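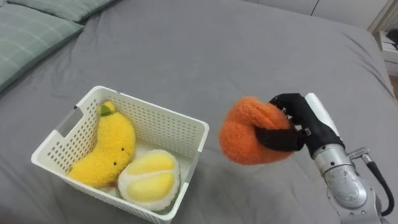

Montserrat Llorente keeps the kettle going all day long, and I was on my second cup before I had asked her a single question. She has spent most of her working life in other people's bedrooms, first as a hotel housekeeper, then as a head housekeeper, and for the past while as the person at Dovby who decides whether a chore done by a machine counts as done. Her colleague Yuto Kawaguchi, who writes the software that she marks down, joined us partway through with a plate of toast and stayed until it was gone.

I had come with one question, more or less. Can these things tidy a bedroom yet?

"Part of one," Llorente said. "If you pick the part."

The part they have picked this winter is clearing toys off a bed and into a basket. I told her it sounded like the easiest job in the house. She laughed and said that was what her sister thought too.

"You and I do it while we're talking on the phone. You grab the thing, you drop it, you don't look. But think about what you're grabbing! A plush toy doesn't have a shape, really. It has a shape until you touch it. You squeeze an orange, a fluffy one, and now it's a different thing in your hand, flatter, and the fur is over your fingers, and if you're a machine you have to decide whether you've still got it."

They use soft fruit, mostly. A banana with a little face stitched on it, the shaggy orange, a half durian with fat yellow segments and a cream-colored rind that Kawaguchi is very fond of and that his program, for a good while, was not. Llorente bought the first few herself in a toy store in Kamata, on her own money, and says she has never put in for it.

"The durian was a disaster," Kawaguchi said. "It's smooth on one side and like a bath mat on the other. The hand would come down on the smooth side and the toy would roll over. Then it would come down on the other side and get a fistful of fluff, and the fluff would slide out. We had an afternoon of only that. I went home and dreamed about it."

I asked what changed. He talked for some time about wrists, and how a person tips a hand before it gets to the thing it wants, and I'm afraid I only followed half of it. What I did understand is that they slowed everything down. The hand used to arrive quickly and close quickly, and it looked marvelous in a demonstration, and it pushed the toys across the sheet like a broom. Now it takes its time.

Over the last stretch of testing they logged 773 attempts at a single toy, pick up and put in, start to finish. Llorente keeps the tally in a spiral notebook, though Kawaguchi's computer keeps one as well, and she likes to compare them. In the most recent batch of 100, there were 17 she would not accept. I asked whether the toys in those had missed the basket.

"Only a few missed," she said. "Most of them went in fine. But it had pulled the sheet with it. You'd get a toy in the basket and a big ugly rope of bedding across the mattress. In a hotel I'd have sent a girl back for that. So I fail it."

"We argue about this," said Kawaguchi, buttering.

"We do. He says the task is the toys. I say the task is the room."

That, to my mind, is the most useful thing either of them said, and it came up again and again. A machine gets graded on the one thing it was asked for. A person who tidies a bedroom is doing a dozen small things without listing them: noticing that the pillow has slipped, that there's a sock, that the sheet wants a tug. Llorente has tried to write the list down. She got to the third page and gave up for the evening, and she told me she still thinks of things to add when she's making her own bed.

Basket placement took them longer than either had planned. At first it sat on the floor, which is where she would have put it, and the arm had to swing out past the mattress each time. Since July it has gone on the bed, close to the toys, and that alone saved them a lot of grief. I said it seemed a bit like cheating. She didn't mind the word.

"When I trained new housekeepers I told them the same. Bring the basket to the mess. You don't walk back and forth, your feet will kill you. So is that cheating? Maybe a little. But somebody still has to put the basket there, and right now that's me, and I'd like to see it do that by itself before I go telling people it tidies."

There is also the matter of time. I wanted to know how she would do against it, and she looked almost embarrassed for the machine. She can clear four toys before it has properly settled on its first. Kawaguchi didn't dispute this. He did point out that she can't do it at three in the morning, and she said she has, many times, for much less than he's paid.

They get visitors. A few people came over from Starkley, where the interest is in stockrooms and returns counters, and what they wanted to see was soft goods going into bins: hats, slippers, that sort of thing. Llorente thinks a shop may get there before a home does. A stockroom has the same shelf in the same place every morning, and the staff can be told not to move it. "Try telling that to a six-year-old," she said. Dukley, a smaller outfit, asked about folding towels, and she was quite firm with them. Towels are for later. She has seen it try a towel.

Would she have one at home? She thought about this longer than about anything else I asked, and refilled my cup while she did.

"For my mother, I would. Her back is bad and she won't bend for anything now, so things stay where they fall. If it's slow, she doesn't care, she's got the radio on. But I'd want to be in the house with it. I wouldn't leave them alone together yet. And it would have to leave the bed nice."

Kawaguchi, who had finished the toast by now, said he thought they could manage the sheet by spring. Llorente wrote that down in the notebook, with his name next to it, and turned it around on the table so he could see.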